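How to get stains out of a marble worktop (and keep them out) 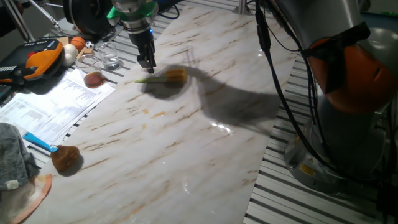

I put off writing this one for ages, partly because everyone with a marble top seems to have a firm opinion and partly because I had to ruin a bit of my own before I learned anything useful. My friend Lenka Kováčik had warned me about lemons, bless her, and I nodded along and then left half a lemon face down overnight.

First, work out whether you've got a stain or an etch, as they're quite different animals. A stain is darker than the stone around it, where oil or coffee or turmeric has soaked in. An etch is a dull, pale patch where something acidic has eaten the polish, and no amount of cleaning will shift it. Run a fingertip over it with your eyes shut. If it feels slightly rough, it's probably an etch, and you can skip down to the end.

For a stain you want a poultice, which sounds terribly Victorian but is only a paste. Put four heaped tablespoons of bicarbonate of soda in a bowl and add water, a little at a time, until it's as thick as peanut butter. For tea, coffee or wine on pale marble, use 12% hydrogen peroxide from the chemist instead of the water (gloves on, please, and not on dark stone, as it can bleach it). Try it somewhere hidden first!

Wet the stain with plain water, then spread the paste about as thick as your little finger, going a bit past the edges. Cover it with cling film, tape that down all round, and prick a few holes in it. Leave it for a day, take off the film, and let the paste dry out completely before you lift it with a plastic scraper. Rinse, dry with a soft towel and have a look. Oil marks often need two or three goes, so don't lose heart. Mine took four.

Once you're happy, let the stone dry for another day and reseal it, following the times on the tin.

Etches need marble polishing powder, a damp cloth and a good deal of patience. Large ones I'd leave to a stone restorer.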